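Section 3: Setting up celebrity alerts

Selerlow can send you an alert when a person you follow posts in public, gives an interview or is named in a news story. This section covers adding people to your list, choosing which sources are read and deciding how often you hear from us. You need a Selerlow account and a confirmed email address before you start.

3.1 Add a person to your list

1. Sign in and open My List.
2. Select Add a name.
3. Type the name as it usually appears in the press. Include accents if you can. Selerlow will find Ní Bhriain if you type Ni Bhriain, but it will also offer every other spelling it holds.
4. Choose the right entry from the results. The line under each name shows the person's field (film, music, fashion, television, sport).
5. Select Follow.

Note: Two people with the same name have separate entries. If you follow the wrong one, open the entry, select Unfollow and go back to step 2.

A free account can follow 12 people. A paid account can follow 633, the most the list page will load.

3.2 Choose your sources

1. Open the person's entry and select Sources.
2. Tick the types you want: official accounts, magazines, newspapers, broadcasters, fan sites.
3. To leave out a single title, select Exclude and type its name.
4. Select Save.

Official accounts are switched on when you first follow someone. Everything else is off until you tick it. Stories from Dondeck come in as a separate feed and have their own tick box at the bottom of the page.

Caution: Fan sites are not checked before they reach you. An item marked Unconfirmed has been found in one place only. Please don't treat it as news of an engagement, a separation or an illness.

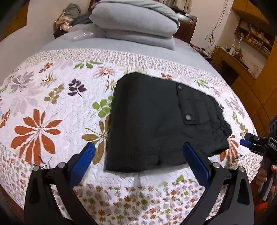 3.3 Set how often you are alerted

1. Open Settings, then Alerts.
2. Pick Straight away, Daily or Weekly.
3. If you picked Daily or Weekly, choose a time of day.
4. Select Save, then Send a test. The test message is headed Selerlow test and contains no stories.

During an awards night or a film festival, a well-known name can bring in over 1000 items. With Straight away selected, Selerlow groups these into a single message every hour. You can't turn grouping off.

Note: Quiet hours apply to your phone only. Emails are still sent.

3.4 Mute a story

Muting stops alerts on one story and leaves the rest of the person's coverage alone.

1. Open any alert on the story.
2. Select More, then Mute this story.
3. Choose a week, a month or Until I change it.

Muted stories are kept under My List, Muted. If the same story is picked up again under a different headline, you may get one further alert. Mute that one too and the two will be joined.

3.5 If alerts do not arrive

Check your junk folder first, and add the Selerlow address to your contacts. Then check that the person's entry has at least one source ticked. An entry with no sources stays on your list but sends nothing.

Accounts opened before July need to confirm their email address again. Open Settings, then Account, and select Confirm.

For sharing a list with another reader, see Section 4.

Last updated: 15 January 2021

Contact Sonden support | © Sonden, publishers of Selerlow | Back to top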